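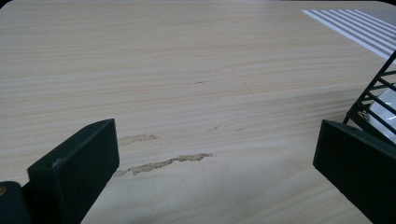

Notebook entry, utensil sorting, Cullmont site
2025-12-30. Entered by Lamisi Tetteh.

Purpose of the session: to record demonstrations of the rack-to-place-setting task for the Nolura line, and to note what the dishroom staff at Bendlow should expect when part of their shift moves to automated sorting.

The laminate on the work table is chipped in several places. The damage lies in the area the fingertips pass over when approaching the rack. Operators are asked to keep the fingertips clear of the longest chip. A replacement top has been requested from Carvalho; until it arrives, the table stays in use. 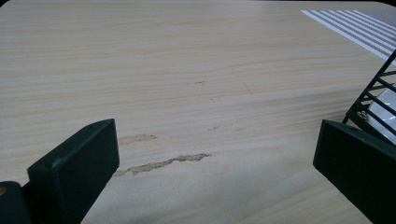
Table surface between the open fingers, rack at right.

Staffing. Of 87 demonstrations planned, 71 were accepted on review. The dishroom supervisor asked whether the accepted count would be used to rate individual operators. It will not, and this is to be stated in writing before the April rotation. Staff who move from sorting to demonstration work keep their present grade. Several raised the matter of wrist fatigue, and sessions are now limited to 20 minutes per operator.

Spoons remain the slowest item. Two of them in the rack may lie in opposite directions, and the operator must choose which end to approach. The bowl setting calls for the handle to be held near its end.
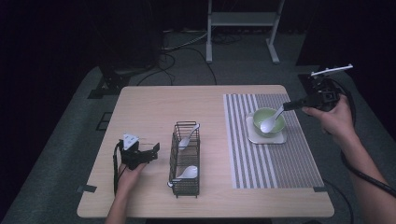 Page last changed: 2 days after first entry, L. Tetteh

Added on review: the second gripper may stay open beside the rack while the first places a spoon. Operators had asked whether both hands must be working at all times. They need not be. The instruction sheet will be corrected before the next group starts.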